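4. Results

Our group asked how families at Esgate keep the Advent season at home. We handed out 1130 survey cards in April and got 1119 back. Most families said they light a candle wreath, but fewer read Scripture with it. Jordan Pilkington coded the written answers and Apolinar Ledesma checked them. Parents of young children most often named bedtime as the hour for prayer.

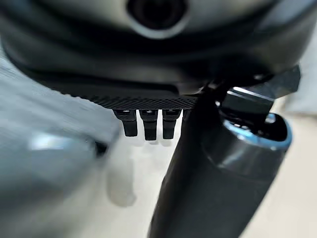 Figure 5. Dark grey housing with textured black panel.

Interview notes are in Appendix B.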